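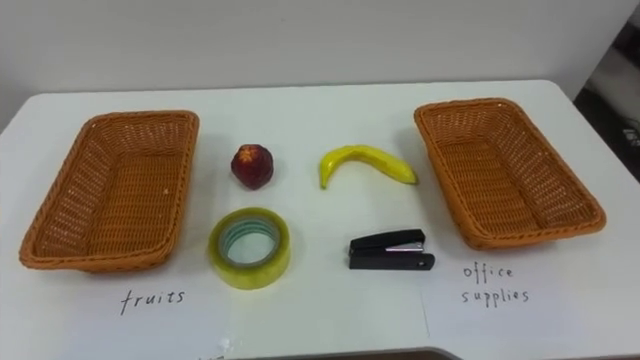 Produce Quality Technician (full time, permanent)

Employer: Preltia Produce Services
Site: Lindodness packing and storage depot
Reference: 148
Closing date: 2019-01-25
Pay: $2920 per month before tax, plus shift premium

Preltia stores, sorts and ships fresh fruit and vegetables for regional grocers. The Lindodness depot handles apples, pears, citrus, root crops and leafy greens. We are hiring one technician for the incoming inspection team, reporting to Ingeborg Stöcker.

Duties

Draw samples from incoming lots under the written sampling plan. Standard sample size is 25 pieces per lot; lots that fail the first draw are resampled at 200.
Measure firmness, soluble solids and core temperature. Record all readings in Rirport, the depot's lot tracking system, before the lot leaves the dock.
Grade visible defects (bruising, splits, scald, decay) against the depot defect manual.
Separate ethylene-producing fruit from sensitive crops and assign each lot to the correct cold room.
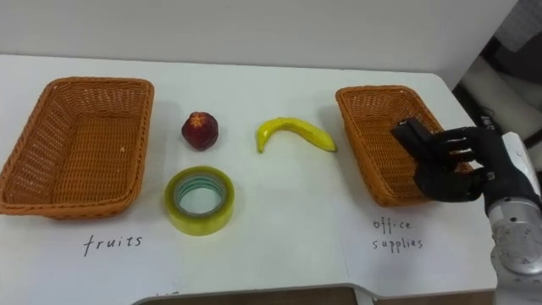

Check cold room temperature and humidity logs at the start and end of each shift. Readings outside limits go to the shift lead in writing.
Calibrate the penetrometer and refractometer weekly. Instruments that do not hold calibration are tagged and pulled from use.
Write rejection notices for growers. A notice states the lot number, the defect class, the percentage found and the photo reference — no opinions on cause.

Requirements

High school diploma or equivalent, and one year of work in food handling, a lab or a warehouse. A two-year degree in food science or horticulture may replace the work experience.
Normal color vision, tested during the second interview. Defect grading depends on it.
Able to lift 40 pounds and to work in rooms held at 34 °F. Insulated clothing is supplied.
Basic spreadsheet skills. Rirport training is given on site.
Forklift certification is useful but not required.

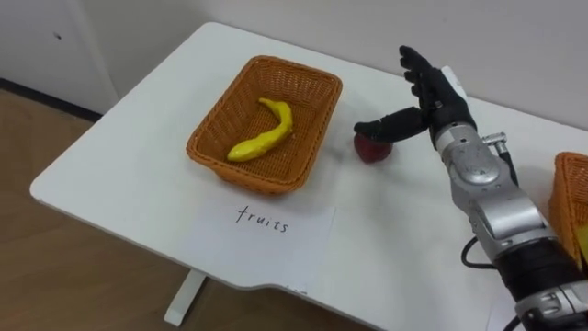 Lachlan MacAulay puts it this way: the first month is mostly defect grading, and new technicians should expect to have their sheets checked line by line until their calls match the reference set. After that the work is faster and you are left alone with it more.

Hours

Early shift 5:00 to 13:30, late shift 13:00 to 21:30, alternating every two weeks. Weekend work is limited to the citrus and apple peak, which starts in October. Overtime is paid at time and a half.

Benefits

Medical and dental cover after 60 days, paid vacation, safety boots replaced yearly. Course fees for the Brandes postharvest certificate are paid in full after six months of service.

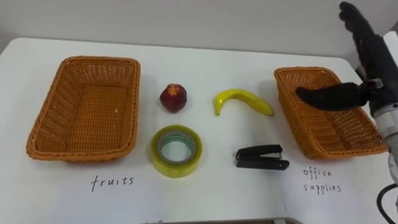 Applicants without a lab background should still apply, according to Ingeborg Stöcker. Instrument work can be taught in a week, she said, while careful record keeping is harder to teach — and she reads the cover letter for signs of it.

How to apply

Send a resume and a one-page cover letter to the Preltia hiring office, quoting the reference number. State your earliest start date and whether you can work both shifts. References are contacted only after the second interview, and applications that arrive after the closing date are held for the next opening.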